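Support > Closed tickets > Catalog and listings > Ticket 736

Color swatches merging on import: navy items showing up as black 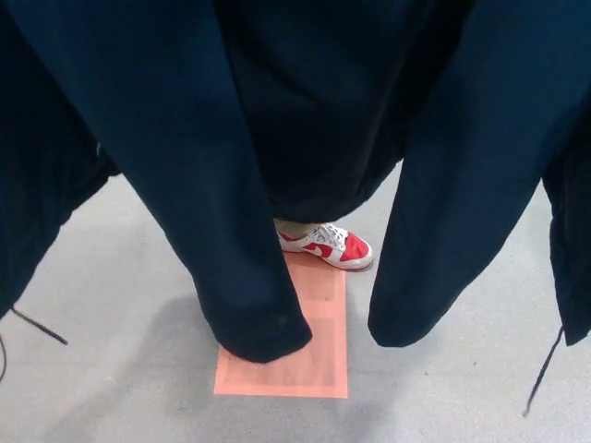 Navy long-sleeved top.

Opened by: Shireen Hendricks, Narnama
Assigned to: Oratile Moodley, Restska support
Status: Resolved
Priority: Normal, raised to High on Thursday

Original message (Shireen)

Hi team! First of all, we love the new import screen. It took me one coffee to load our whole May list, and the old one used to eat an afternoon. But I've hit something strange and I'd love your help with it.

We sent 194 listings through the importer. Every one landed, no red rows, no warnings. Then Araceli in our shop filtered by Navy to put together the front page, and the filter came back nearly empty. When she filtered by Black, there were all our navy things, sitting next to the real black ones. The photos are fine, the titles are fine ("Navy zip top" and so on), and the spreadsheet says Navy in the color column. Only the swatch and the filter are wrong.

What I've tried so far:
- Logged out and back in
- A different browser
- Re-imported a single row (still Black)
- Changed one by hand in the item editor. It stuck! But it went back to Black after the overnight sync

Shireen

Reply (Oratile)

Hi Shireen, thank you for such a clear report, and I'm so pleased the import screen is saving you time!

The detail about the overnight sync is very useful. It tells me the item editor is saving properly and something upstream is writing over it. Could you please send me two things:

1. The spreadsheet exactly as you uploaded it, before opening it again in anything else.
2. A screenshot of Settings > Attributes > Color, with the "Aliases" section expanded.

Please leave the items alone for now, even the ones on the front page. If you fix them by hand I lose the trail.

Oratile

Reply (Shireen)

Both attached. I had no idea the Aliases section existed, what a great feature! There's a lot in there that I didn't put in myself. Is it meant to say "dark" next to Black?

Internal note (Oratile)

Spreadsheet is clean. Color column has "Navy" in most rows, then "Dark navy", "Navy (dark)" and one "navy " with a trailing space. So four spellings, all reasonable.

Alias table on the Narnama account has "dark" pointing at Black, with match type set to Contains. That explains "Dark navy" and "Navy (dark)" nicely. It doesn't explain plain "Navy", so there must be a second cause. Passing to Roos for a look at the import log.

Internal note (Roos Jacobs)

Oh, this is a good one. Two things stacked on top of each other.

First, the alias, as Oratile says. It came over from their old Bolteslow account when they moved. Bolteslow had a short color list with no Navy in it, so anything dark went to Black and that was perfectly sensible there.

Second, the migration kept the old color IDs. Navy on our side is ID 16. On the Bolteslow list, 16 was Black. The importer reads "Navy", looks up 16, writes 16, and all is well. Then the nightly sync runs through the legacy map, sees 16, and helpfully translates it to Black. Every night!

I ran the map against their catalog in the test copy and got 85 items changed, which is exactly the number Shireen's filter should have been showing. Lovely to see it line up.

One thing I can't reproduce is the single-row import going to Black straight away. Asking.

Reply (Oratile)

Hi Shireen, we're getting close. One question about the row you re-imported by itself. Which item was it, and did it show as Black immediately or only the next morning?

Reply (Shireen)

Immediately. It was the quilted vest, and I've just looked – it's one of the "Dark navy" ones. Does that matter?

Reply (Oratile)

It matters a lot, and it's good news. That row was caught by the alias on the way in, and the plain "Navy" rows were caught by the sync overnight. Everything you saw now has an explanation.

Here's what we'd like to do, in this order:

Step 1. You: go to Settings > Attributes > Color > Aliases, find "dark", and change the match type from Contains to Exact. You can delete it if you prefer. Nothing else depends on it.

Step 2. Us: switch off the legacy color map on your account.

Step 3. You: re-import the same spreadsheet with "Update existing items" ticked and "Create new items" unticked. Please double check that second box or you'll end up with duplicates.

Step 4. You: open the Navy filter. If the old results are still showing, press Rebuild filters at the bottom of the Color page and give it a minute.

Let me know when step 1 is done and I'll do step 2 right away.

Reply (Shireen)

Step 1 done. I went with Exact. We do have a supplier, Mokgethi, who writes just "dark" for black buttons, so I'd like to keep it working for them.

Reply (Oratile)

Good call. Step 2 is done on our side. Over to you!

Reply (Shireen)

It works! All the navy items are back under Navy, the swatches are right, and Araceli has her front page. The one with the trailing space came through properly too, which I didn't expect.

Can I keep this ticket open until after tonight's sync? I'd like to see it survive a night before I celebrate.

Reply (Oratile)

Of course, I'd want the same. Setting it to Pending.

Reply (Araceli Casado, copied in)

Good morning from the shop! Checked at 8:10 and everything is still navy. While I was in there I noticed that "Sand" and "Stone" share a swatch. Same problem?

Internal note (Roos)

Not the same problem. Sand and Stone have separate IDs and separate filters. They just have the same hex value in the default palette, and it's been like that for every account. I've always thought they looked alike and never checked. Opened a palette request with Marietjie Hlongwane, since she owns the defaults.

Reply (Oratile)

Hi Araceli, great spot. Your items are filed correctly, and it's only the little square of color that matches. You can set your own under Settings > Attributes > Color > Stone > Edit swatch, and it won't be touched by the sync. We've also asked for the default to be changed.

Reply (Shireen)

Changed ours to something grayer and it looks so much better. Please go ahead and close this one. Thank you both, this was a pleasure from start to finish!

Resolution

Cause: legacy color map left active after account migration (ID 16 read as Black), plus a migrated alias "dark" set to Contains.
Fix: map disabled, alias set to Exact, spreadsheet re-imported as update only, filters checked after the overnight sync.
Follow-up: Roos to check other accounts moved from Bolteslow for the same map. Default swatch for Stone is with Marietjie under a separate request.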